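Hambúrgueres em casa: a ordem de montagem
12 December 2000 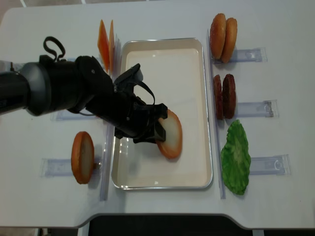 O tabuleiro ao centro, com os pães, a carne, o queijo e a alface à volta.

Há uns meses que faço hambúrgueres em casa quase todas as semanas e a parte que mais me custou a acertar foi a montagem. A carne aprende-se depressa. Montar seis ou sete hambúrgueres seguidos sem que os primeiros arrefeçam e os últimos fiquem sem queijo demorou mais. Deixo aqui a maneira como faço agora, porque o Gerrit Peeters me pediu por escrito e assim serve para os dois.

Começo por desimpedir a mesa toda. Antes montava na bancada, entre o fogão e o escorredor, e acabava com a alface em cima da tábua da carne. Na mesa branca cabe tudo e vê-se logo onde caiu uma migalha. O tabuleiro de metal fica no meio, com o lado comprido virado para mim, e é lá dentro que se monta. O que cai fica no tabuleiro e lava-se de uma vez.

Os ingredientes ficam dos dois lados. À direita tenho os pães inteiros, depois a carne e por fim a alface, cada coisa no seu sítio. Do lado esquerdo ficam o queijo e pão já aberto. Uso suportes de plástico transparente para manter as coisas separadas e encostadas, em pé, o que poupa espaço na mesa e deixa pegar numa fatia sem arrastar a de trás. A alface ponho deitada, que em pé não se aguenta.

O pão

Compro-o na padaria Kuipers, em Prerkstead, quando passo por lá. É um pão redondo, de crosta lisa e brilhante, e o miolo é claro e fechado. Já experimentei o do supermercado e desfaz-se a meio. Corto-o com faca de serra, devagar, um pouco acima do meio, para que a parte de baixo fique mais grossa. É ela que apanha o molho e o suco da carne.

Tosto só a face cortada, numa frigideira seca, um minuto ou pouco mais. Com manteiga também fica bom, mas pesa. Depois de tostado, o pão não deve ficar empilhado, senão amolece com o próprio vapor. Encosto-o na vertical a um dos suportes e resolve-se o assunto.

A carne

Peço acém picado uma só vez, com alguma gordura. Tempero com sal apenas no momento de ir para o lume. Quando salgava antes, a carne ficava rija, com textura de salsicha. Moldo os discos um pouco mais largos do que o pão e carrego com o polegar no centro para não incharem. Chapa bem quente, três minutos do primeiro lado e dois do outro. Deixo repousar um bocado antes de montar.

O Hendrik Visser defende que se deve esmagar a carne contra a chapa com a espátula. Fiz assim duas vezes. A crosta fica melhor, é verdade, mas para discos grossos continuo a preferir o meu método.

O queijo

Fatias de queijo cor de laranja, das que derretem bem. Tenho em casa uma faca de queijo da Tultgate que cola menos do que as outras, mas uma faca fina passada por água quente faz o mesmo. Se quero o queijo derretido, vai para cima da carne no último meio minuto, com a tampa posta. Se o deixo para a mesa, cada pessoa põe o seu, e aí fica mais firme. Em minha casa há quem goste das duas maneiras.

A alface

Folha inteira, frisada, lavada e muito bem seca. Este ponto parece menor e é o que mais estraga hambúrgueres. Uma folha molhada ensopa o pão em cinco minutos. Passo-a na centrifugadora e depois num pano. Se a nervura central for grossa, dobro a folha ao contrário até estalar, e assim já assenta.

A ordem

Depois de muitas tentativas fixei-me nesta: base do pão, molho, alface, carne, queijo, tampa do pão. A alface por baixo da carne segura o suco e protege o pão. A Xiuying Tang monta com a alface em cima do queijo, como se vê em quase todo o lado, e o dela também se come muito bem, embora a tampa escorregue quando se morde.

O molho é maionese, mostarda, pepino de conserva picado e uma colher do líquido do frasco. Faço na véspera.

Quanto custa

Fiz as contas em fevereiro, quando comprei para um almoço grande em Testcombe. Gastei 84 em carne, pão e queijo, e ainda sobrou para o jantar do dia seguinte. Da próxima vez compro menos pão, que endureceu, e mais alface.

Para arrumar, passo primeiro um pano húmido nos suportes, antes que o queijo seque neles, e só depois levo o tabuleiro para o lava-loiça. O tabuleiro tem o rebordo de metal e o interior claro, e nota-se bem a gordura, por isso leva duas passagens de detergente.

Falta-me experimentar com cebola. O Gijs Van Loon disse que me mandava a receita da cebola caramelizada dele. Quando chegar, ponho aqui.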